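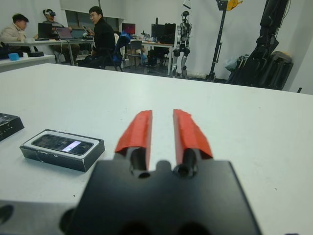 The long desk at the back of the Skesomari room, with a phone set down in its box on the near table.

Shared workroom swaps its sign-up sheet for boxes and tape

I stopped by the Skesomari workroom this morning to see the new desk plan, and I ended up staying through lunch (the coffee is free, so blame that). The short version is that the room has finally gotten its second long desk, people seem to like it, and the big argument now is over tape.

If you haven't been in since September, the room got rearranged while the building's heating was being fixed. The old round tables went to Kamberg, the print shop downstairs, and long white ones came in to replace them. Membership is at 71 now, which Liv Halvorsen told me twice, so I guess she's pleased! She runs the bookings and says mornings fill up first, mostly with folks who want a seat for their laptop and a place to leave a bag.

The desk plan itself is simple. Long desk for laptop and headset work, second desk for anybody who needs a monitor, and the front table stays open for whatever you need to spread out. You can book a seat for up to 2 hours at a time, and after that you give it up if somebody's waiting. Sverre Åberg had asked for a half day and didn't get it. He's still a little sore about that, though he told me he'd live.

Then there's the box thing. Small stuff kept wandering off over the summer, phones and chargers and those little adapters that all look the same, so Oda Isaksson started asking people to keep their things in a box and to wrap up anything they plan to leave on the shelf overnight. She got a price of 399 for a proper set of lockers from a supplier called Arango, delivery not included, and the members voted to wait until spring.

So for now it's wrapping, and people have gotten into it more than I would have guessed. Some use a plain paper bag and a name. Others go all out. 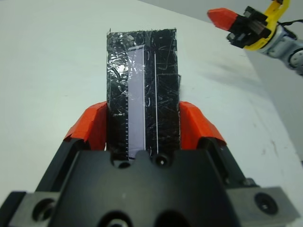 Clear tape over black wrap looks sharp on day one, but it creases and scratches pretty fast, and the corners start to fray once a package has been picked up enough times. Ehsan Khosravi thinks everyone should put a pale strip down the front before the clear layer goes on, so there's a spot you can find without turning the package over. I'm with him on that. I wrapped a power supply in plain black last month and spent ages looking for it on a shelf full of other black things.

Eskil Nygård would like less tape, period. His complaint is that it leaves the tabletops smudgy, and he's the one who wipes them down most evenings. He's asked for a roll of the Navow cloth ties instead, and Liv says she'll order one and see if anybody uses it.

Shelf packages are supposed to go home after 7 days. There's no fine or anything, Oda just sends you a message and then another one, and I can tell you from experience that the second one is shorter.

The monitor desk is still first come, first served, and the bottles on it belong to whoever put them there, so please take yours when you go. Booking for next month opens at noon tomorrow on the usual page. Bags can stay by the tables during your slot, and Liv has a spare key if you get locked out of the hallway door again.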